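Stesside Community Hall: Kitchen and Dining Room Inspection
Checklist with comments
Inspection date: August 17, 2025
Inspected by: Zineb Morsy
Report ref: 2617

Ratings used: S = satisfactory. A = attention needed before next inspection. U = unsatisfactory, do not use until put right. N/A = not fitted or not tested.

1. Gas and cooking equipment

1.1 Isolation valve accessible and labelled: S
1.2 Flame failure devices on all hob burners: S
1.3 Hose and bayonet fitting, Skuretti range cooker: A
Comment: Hose shows surface cracking at the wall end. No leak found with detection fluid. Replace hose and fit a restraining chain of the correct length. The present chain is longer than the hose and does nothing.
1.4 Oven door seals: A
Comment: Lower oven seal flattened along the hinge side. Carried over from the last report.
1.5 Extractor filters clean: S

2. Hot water

2.1 Water heater casing secure, no signs of scorching: S
2.2 Outlet temperature at kitchen sink: S
2.3 Warning sign at wash hand basin: U
Comment: Sign missing. Basin is fed from the same heater without a mixing valve. Basin to be taken out of use until a valve is fitted. A sign alone will not be accepted.
2.4 Relief valve discharge pipe: S

3. Electrical

3.1 Socket outlets undamaged: S
3.2 Portable appliance labels in date: A
Comment: Toaster and one Drinska urn have no label. Urn lead is also too short to reach the socket without crossing the sink drainer. Move the urn to the opposite worktop.
3.3 RCD operates on test button: S
3.4 Extension leads: A
Comment: One coiled lead rated for light use found behind the serving hatch. Remove it. Hirers will use whatever is left out.

4. Dining room tables and settings

4.1 Folding table leg locks engage fully: A
Comment: Two tables fail to lock at one end. Tagged and stacked separately.
4.2 Table edges free of splinters and loose trim: S
4.3 Cloths do not hang into walkways: S
Comment: Cloths on the long tables at the window end should be clipped. Check the drop on each side after laying.
4.4 Cutlery sound, no bent tines or loose handles: S
Comment: All-metal pieces preferred at the next order. Riveted handles hold water and several were rejected last November.
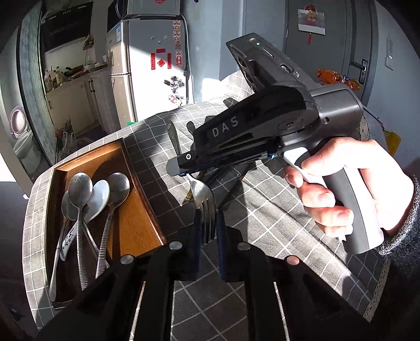
Nayeli Correa asked for it to be recorded that item 4.3 should not be read as a ban on full-length cloths at weddings. Her view is that a floor-length cloth on a top table with no walkway in front is no more of a trip risk than a short one, and that the hire terms ought to say so. She also disputes the clips: the spring type supplied by Fahmy will not open wide enough for the older tables.

Response: first point accepted. Item 4.3 applies to walkways and serving routes only. On the second, screw clamps or weighted hems may be used in place of spring clips. The rating is unchanged.

5. Floors and escape routes

5.1 Kitchen floor, slip resistance and condition: A
Comment: Welded seam lifting beside the dishwasher over a length of 147 mm. Tape is not a repair.
5.2 Final exit door opens without a key: S
5.3 Exit route clear to full width: U
Comment: Chair trolleys parked across the rear corridor. Moved during the visit. Mark the floor and keep the trolleys in the store.
5.4 Emergency lighting, function test: S
5.5 Occupancy notice displayed: A
Comment: Notice states up to 200 persons seated. The figure predates the storage partition and must be recalculated. Do not take bookings at the upper limit until this is done.

6. Fire equipment

6.1 Fire blanket mounted and reachable: S
6.2 Extinguisher service tags in date: S
6.3 Extinguisher type suited to location: A
Comment: Water extinguisher hung beside the range. Exchange with the carbon dioxide unit in the lobby.

Items rated U to be closed within 5 working days and confirmed in writing. Items rated A to be closed before the next inspection, due in November.

Signed: Z. Morsy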